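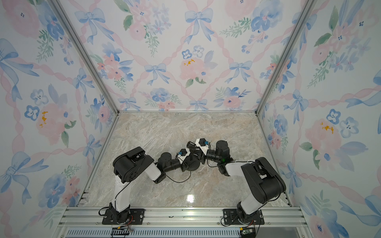
When should the kick counter first be switched on during a pregnancy? Set it up once movements are felt on most days, and begin daily sessions only from the week your midwife or doctor has given you.

SECTION 5. MOVEMENT SESSIONS AND THE DAILY DIARY

This section applies to the Jellora pregnancy monitor with the Siltska belt. It assumes that the monitor has been charged and that the due date has been entered as described in Section 4. Text revised July 23, 2018.

5.1 Before the first session

1. Wash the belt by hand in cool water and let it dry flat. Do not use fabric softener.
2. Press and hold the side key until the start screen appears.
3. Select Profile, then My Pregnancy. Check that the week shown matches the week on your clinic record. If it does not, correct the due date before you continue. Sessions already stored will be moved to the new week.
4. Select Session Length. The factory setting is 58 minutes. A different length should be chosen only on the advice of your clinic.

Note: The monitor does not detect movement on its own. It records the presses you make when you feel a kick, roll or flutter. Hiccups are entered under a separate key and are not added to the total.

5.2 Fitting the belt

1. Sit or lie on your left side in a position you can hold comfortably.
2. Place the belt below the widest part of the bump with the pocket facing outward.
3. Close the fastener. You should be able to slide a flat hand between the belt and your clothing.
4. Slip the monitor into the pocket until the key remains just above the edge.

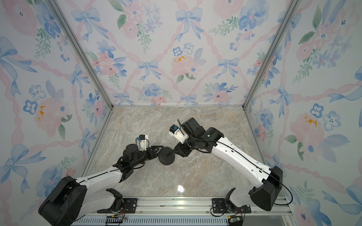

Figure 13. Two arms, one small black object held between them.

Caution: Remove the belt at once if you feel pressure, numbness or dizziness. Do not wear it while sleeping or driving, or over broken or irritated skin.

5.3 Recording a session

1. Choose a time of day when the baby is usually active. Many users prefer the evening, after a meal. Try to keep to the same time each day.
2. Press the key once to begin. The light turns green.
3. Press once for each movement. Several kicks in quick succession may be entered as one movement, provided you do this the same way every day.
4. If you are interrupted, hold the key for 5 seconds to pause. A paused session is kept until midnight and then closed.
5. When the tone sounds, the session is saved to the diary.

Tightenings of the kind known as Braxton Hicks may be logged from the same screen by selecting Tightening. Press at the start and again at the end. These entries appear in the diary as gray bars and have no effect on the movement total.

Warning: If the baby is moving less than usual, or the pattern of movement has changed, contact your maternity unit immediately. Do not wait for the session to finish, and do not repeat it in the hope of a different result. A normal reading on this monitor must never be taken as a reason to delay the call.

5.4 Reading the diary

The diary opens on the current week. Use the arrow keys to move back. Each day shows the start time, the number of movements and any symptoms you have added, such as heartburn, nausea or swelling.

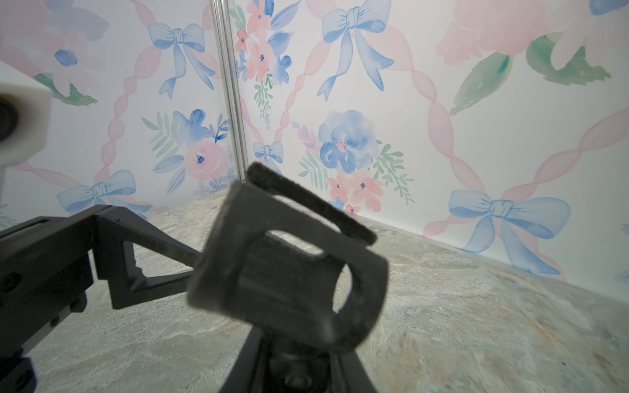 Symptoms are chosen from a list and may be given a strength of mild, moderate or strong. A free note can be attached to any day. Notes are stored with the session and are printed with it unless Hide Notes has been selected.

The monitor holds 356 entries. When the memory is full, the oldest entry is replaced by the newest. To keep a complete record, transfer the diary to a computer using the supplied cable and the Asfaw diary program, described in Section 6.

5.5 Taking the diary to an appointment

1. Select Diary, then Prepare Summary.
2. Choose the weeks to be included.
3. Print the summary from the computer, or show it on the monitor screen.

Your midwife may wish to add comments by hand, and a blank column is provided on the printed sheet for this purpose. Pullosard does not receive or review diary entries, and its help line is unable to give medical advice.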